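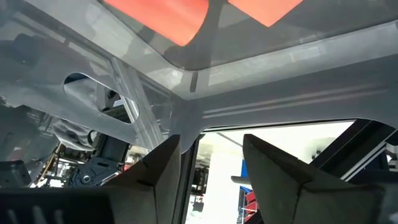 Yimer (software)

Yimer is a grasp planning and control package for robot arms, developed at Nendcombe and first released under the name Zorkurach. It takes pictures from cameras above a table and from a small camera at the gripper, and works out where the fingers should close.

Perception

The overhead views are merged into one map of the table. Glossy surfaces are a known difficulty, as reflections of lights and objects can be read as extra shapes.
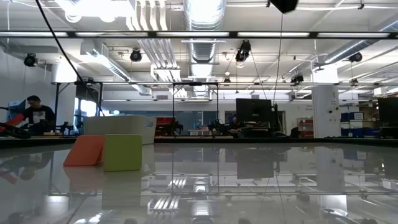 A filter added in version 58 compares each shape across views and drops those that shift like a mirror image. Objects such as plain blocks are then passed to the planner, which scores up to 88 grasps per object.

Control

The control loop runs at 100 updates per second. Brastdale, a separate tool, replays logs and has over 40 built-in checks.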